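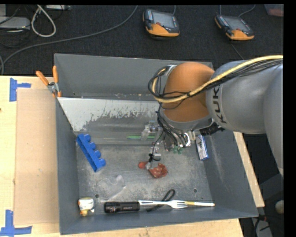

Gultham Picking Stack, support tracker
Ticket: Arm stops short over the bin after planner update
Component: motion planning / collision scene
Reported by: Cillian Heffernan
Assigned to: Chie Nagano
Status: Resolved, follow-up open

Cillian Heffernan, 9.20 am

Hello all, and sorry in advance for the length of this one, I thought it better to put everything down while it's fresh.

Since we moved the bin-picking cell over to the new planner release in November, the arm has started refusing picks that it used to manage quite happily. It goes to the approach pose, the grasp gets scored, and then the planner comes back with NO_VALID_PATH and the whole thing sits there until the timeout of 8 seconds runs out. After that it goes home and tries the next candidate, often with the same result.

It's much worse for anything lying close to a wall. Things in the middle of the floor are mostly fine. I've restarted the planning node, the perception node and (in a fit of hopefulness) my own workstation. No change. I haven't touched the calibration, as Damir was very firm about that last time!

Log excerpt:

[planner] goal received, candidate 4
[planner] start state valid
[planner] goal state in collision: gripper_cable_guard / bin_wall_right
[planner] sampling 1,000 alternatives
[planner] NO_VALID_PATH

Chie Nagano, 10.05 am

Morning Cillian, thank you, this is lovely and thorough and saves me asking half my usual questions. I do have a few left, I'm afraid.

Could you tell me which bin model the scene is loading? It's printed once at start-up, so you may need to scroll a fair way back. And would you mind turning on the collision overlay in the viewer and seeing whether the walls of the model sit on top of the walls in the point cloud? The goal state being in collision tells me the planner isn't being lazy. It really does believe the arm would be touching something.

Cillian Heffernan, 10.50 am

Right, the start-up line says bin_straight_v2. I've had the overlay up, and now that I look properly the model walls go straight up and down while the cloud leans outward quite a bit on the right. Our bin has sloping walls, so I'd say the model is wrong, or at least it isn't ours. Near the rim there's a good wedge of space that the planner thinks is solid.

Was it always like that?

Chie Nagano, 11.15 am

No, it wasn't, and I'm fairly sure I know how we got here. The old release read the bin model from the cell's own settings file. The new one looks for it in the shared scene folder first, and if it finds anything called "default" in there it takes that and never opens yours. The default came over from the Okabe cell, where the bins do have upright walls.

Please try this:

1. Stop the planning node.
2. In the cell settings, set scene_source to local.
3. Set bin_model to bin_sloped_v1.
4. Start the node again and check the start-up line before you run anything.
5. Run at reduced speed with the overlay on, and keep the pendant in your hand for the first few picks, please.

Cillian Heffernan, 1.40 pm

Done, and what a difference. The start-up line now reads bin_sloped_v1 and the walls line up nicely. The right-hand side is picking again. I ran 13 attempts near that wall and every one got a path.

One thing still bothers me. At the back of the bin I'm getting the odd refusal, with a different message:

[planner] goal state in collision: wrist_cable_loop / unknown_object

I can't see anything in the overlay at that spot except a few stray voxels hanging in the air.

Damir Papadopoulos, 2.10 pm

Hello both, butting in from the perception side. Stray voxels at the back sound like one of mine. There's a spring clamp on the rear left corner of the rim, and its handles stick up and out. The depth camera picks them up, the bin filter trims off whatever it recognises as wall, and the leftovers get passed to the planner as an unknown object. The leftovers move about a little from one scan to the next, hence "the odd refusal".

I don't want to filter them away, as the clamp is a real thing and the arm should keep clear of it. Much nicer to give it a proper shape in the scene. I've pushed a small box called rim_clamp to the Trulalville branch. Pull that and set merge_static to true, and the voxels inside the box will be absorbed.

(And thank you for leaving the calibration alone. It was noticed.)

Cillian Heffernan, 3.35 pm

Pulled, set and running. The unknown object has gone and the arm now goes politely round the clamp. I've had one refusal since, for a grasp right up against the corner, and I think that one is fair enough.

Chie Nagano, 4.00 pm

Wonderful. I'm marking this as resolved for your cell. I've opened a follow-up with Fumiko Takeda so that the planner prints a warning whenever the shared default wins over a local bin model, and Kumiko Onishi is going to check the settings on the Didlow cell, which took the same update. If you move the clamp, do remember to move rim_clamp along with it. The pose is in static_objects, second entry down.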